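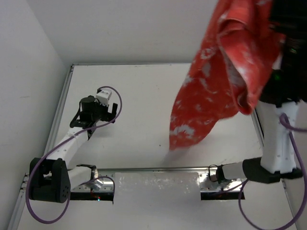 红底白花的这块布，花纹大概就是这种

阿莓不吃草莓 楼主
求助各位！上个月淘了一块红底带灰白斑纹的棉布，想给我妈做个围裙加两个靠垫套。现在纠结要不要先过水。店家说"已预缩，可直接裁"，可我之前被坑过一次，做好的桌布洗完短了一大截，气得我半年没碰缝纫机……红色的又特别怕掉色，靠垫套背面我是打算拼白布的。大家都怎么处理？

线头满地跑 2楼
洗！必须洗！冷水泡一晚，第一遍水什么颜色你心里就有数了。

Suler布铺老顾客 3楼
不太同意楼上。泡一晚太久了，深红色泡久了反而自己染自己，白花那部分会发粉。我一般泡半小时就捞出来，阴干，半干的时候熨平再裁。

线头满地跑 4楼
回3楼：我泡过那么多块也没见发粉啊，你是不是用热水了？

Suler布铺老顾客 5楼
冷水，谢谢。布和布不一样，你运气好而已。

Irena_P 6楼
别吵别吵，剪个小角先试嘛。湿白布包住，压一晚上，早上看白布有没有颜色。缩水也能试：剪13厘米见方一小块，画好线，洗完再量。我跟Irena Pietrzak那本围裙图纸学的（对，跟我同名，我就是冲这个买的哈哈），她每块布都这么来。

阿莓不吃草莓 楼主
这个好！可是我布不多，一共才200厘米长，剪小样会不会不够用啊？围裙带子还想用同一块布。

Irena_P 8楼
从布边那头剪，带子可以拼接，接头藏在腰侧看不出来的。

半糖缝纫 9楼
插一句，有人用过Bristine的固色剂吗？我买了一瓶还没敢开。

线头满地跑 10楼
用过，没感觉有啥用，味道倒是挺大。老老实实多漂两遍水吧。

半糖缝纫 11楼
啊……那我先放着。

Suler布铺老顾客 12楼
靠垫背面干脆别用白的，换成灰的，跟花纹也搭，真掉一点色也不心疼。

阿莓不吃草莓 楼主
灰的我还真有一块！那我今晚先剪小样压着，明早来汇报。顺便问下，围裙口袋你们做一个大的还是2个小的？

Irena_P 14楼
一个大的，中间车一道线就成两个了。

线头满地跑 15楼
同意楼上，不过我还是觉得泡一晚没事。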